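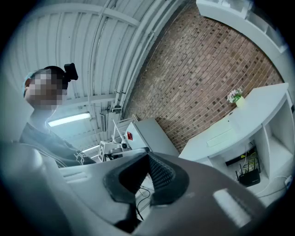 Who can apply for the evening bookkeeping post at Kurnard?
Applicants with at least two years of ledger work, in any trade.

Kurnard supplies flooring to 52 retail accounts. The post covers invoice matching, supplier statements and month-end close. Hours: 15 per week, Monday to Thursday, starting in March. Training on the Lometti ledger package is paid. Send a resume and two references to the Usta Street office by 16/12/2019.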